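4.3 Loading the Round Desk Organizer

The Wirum organizer has a central circular compartment with divided compartments around it. Load it on a flat, level surface. The sorting area should be at least 900 mm wide so that pens and markers can be spread out before they are put away.

1. Place the organizer toward the back of the table, with clear space in front of it.

2. Empty pencil pouches and close the zippers. Lay each pouch flat to one side.

3. Spread out the pens, markers and glue sticks so that no item covers another.

4. Match loose caps to their pens. Press each cap on until it clicks. 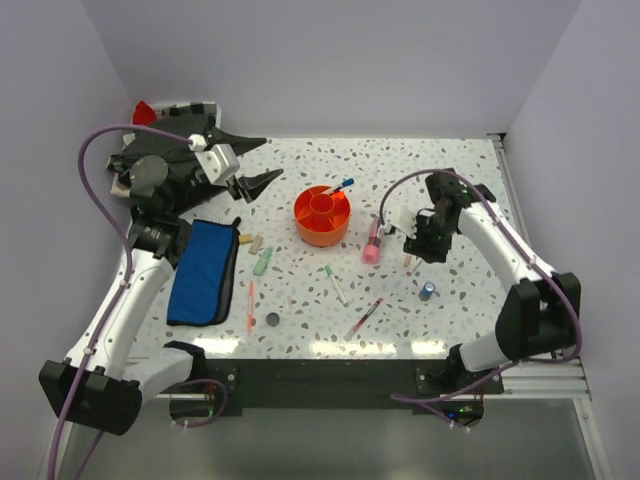
Figure 12. Sorting in progress – round divided organizer toward the back, zippered pouch to its left, pens and markers on the tabletop.

5. Load markers into the outer compartments first, cap end up. Do not leave a marker lying across the rim.

6. Load pens next. Keep red and orange barrels in separate compartments if they are used for different tasks.

7. Put erasers and other short items in the central compartment. Glue sticks go in last, upright.

NOTE: The outer compartments are 72 mm deep. Items shorter than 47 mm are hard to reach there and should be kept in the center.

CAUTION: Do not carry the organizer by one of its partitions. Hold the outer wall with both hands.

CAUTION: A marker stored without its cap can stain the compartment. Wipe fresh ink with a damp cloth – do not use solvent.

For cleaning and spare partitions, see section 6.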